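Setting Up and Clearing a Two-Arm Tabletop Cell for Cloth Handling

Applies to: bench cells with two arms on a shared base rail, enclosed on the sides and back
Maintained by: Joaquim Seixas, Ganari
Last revised: Friday, July 27, 2018

Scope

This procedure covers the checks to be done before, during and after a session in which two arms move cloth between containers on one tabletop. It assumes the arms are already mounted, calibrated and wired. It does not replace the risk assessment for the cell. If the assessment and this page disagree, follow the assessment and report the difference.

The relevant standards are ISO 10218-1 for the robot, ISO 10218-2 for the integrated system, and ISO 12100 for the general method of risk assessment. Small arms are often treated as if they fall outside all of this on account of their size. At Ganari we apply the same sequence to every cell, including the ones that fit on a desk.

What you need

The cell log
The current limits file, printed, with its revision number
A steel rule
Cable ties of the releasable kind
The cloth and containers named on the task sheet

1. Isolate before reaching in

Switch off arm power at the cell switch and hang your tag on it. A software stop is not isolation. An arm held by software can move again when a process restarts, and an arm without brakes will drop when power is removed, so park both arms in the rest pose first. If an arm cannot be parked, support it by the upper link with one hand while a second person switches off.

Write the time in the log. The person whose tag is on the switch is the only person who may remove it.

2. Check the base mounts and rail

Try each base by hand. There should be no play between the base and the rail, or between the rail and the frame. Check the witness marks on the mounting screws. If a mark has shifted, tighten the screw to the value on the cell sheet, draw a new mark and repeat the calibration check before running. A base that has moved slightly will still run, and its errors will look like a gripper fault.

3. Route the cables

Each gripper cable needs enough slack to reach the far corner of that arm's area with the wrist at its limit. Leave the slack as one open loop near the gripper. Secure the rest along the links, with a tie on either side of the elbow and none across the joint itself.

With power still off, move each arm by hand through its full area. Watch for three faults: a loop that catches on the other arm, a loop that can drop over the rim of a container, and a connector that takes load at the end of travel. Correct any of these by moving the ties. Do not add tape at the connector.

The loop must clear the top of the tallest container on the task sheet. The test applies to the container as loaded, with cloth in it.

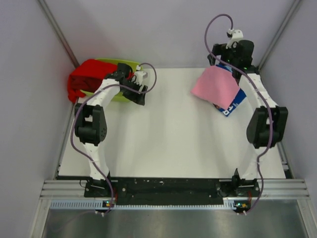
Exposed boards near the bases are treated as live whenever the cell switch is on. Keep cloth, tools and sleeves away from them. Cloth that falls over the front of the table is to be removed only after isolation.

4. Set the limits

Load the limits file and compare the revision with the printed copy. The values for cloth tasks on this type of cell are:

Maximum tool speed, automatic: 400 mm/s
Maximum tool speed, setup: 90 mm/s
Maximum tool height above the table: 465 mm
Minimum distance between grippers: 26 mm

The setup speed applies whenever a panel is open or a guard has been taken off. It is lower than most operators would like. Do not raise it to save time during teaching.

The distance between grippers is measured from the outermost solid part of each one, brackets included. It does not include cloth. A garment held by both grippers is permitted only in tasks marked "shared hold" on the task sheet, and those tasks need the force limit turned on for both arms.

5. Place the materials

Put containers inside the area of the arm that will use them. A container that must be reached by both arms goes on the center line.

Arrange cloth according to the task sheet. Where the sheet says "random," drop the piece from hand height and leave it as it falls. Straightening it afterward makes the runs easier than the record claims.

Pieces with cords, zippers or metal buttons are not allowed unless the sheet names them. Cords can wrap a finger joint and will not always release when the gripper opens. Loose packaging may be used as an object in its own right if it is listed. Record its position like any other item.

6. Power up

Clear the table of tools. Close the panels. Call out "power on" and wait for an answer from anyone within reach of the cell. Remove the tag and switch on.

Check that the status lights match the cell sheet. A light shows that a device has power or is reporting a state. It does not show that the safety functions work, and it may not be written in the log as a test.

Press the emergency stop with both arms moving at setup speed. Both must stop. Reset, then repeat from the second stop button if the cell has one. Log each result separately.

7. During the run

Stay where you can reach the stop button without crossing in front of the table. Do not reach in to free a snag, however slow the motion is. Stop, isolate, then clear it.

The following require an immediate stop:

Cloth caught in an elbow or wrist joint
A gripper cable under tension
A container pulled off its mark
Any contact between the arms outside a shared hold task

After a contact, inspect both grippers and repeat step 2 before going on. Two contacts in one session end the session.

8. Shut down and record

Open both grippers, confirm that no cloth is held, and park the arms. Isolate. Remove the materials and check under the front rail for threads and lint, paying attention to the cable channel. Vacuum it; compressed air pushes lint into the connectors.

The log entry must give the operator, the limits file revision, the task sheet number, the stop test results and every stop with its cause. "Snag" is not a cause. Write which joint, which piece and which step of the task.

Changes since the April revision

Step 3 now requires the hand sweep with the containers loaded. The request came from the Jalham cell, where the sweep had been done over an empty table and passed.

Step 6 no longer accepts a stop test carried out with the arms at rest.

The section on Plisar gripper covers has been removed. Cells that still use the covers should keep the old page until they are replaced.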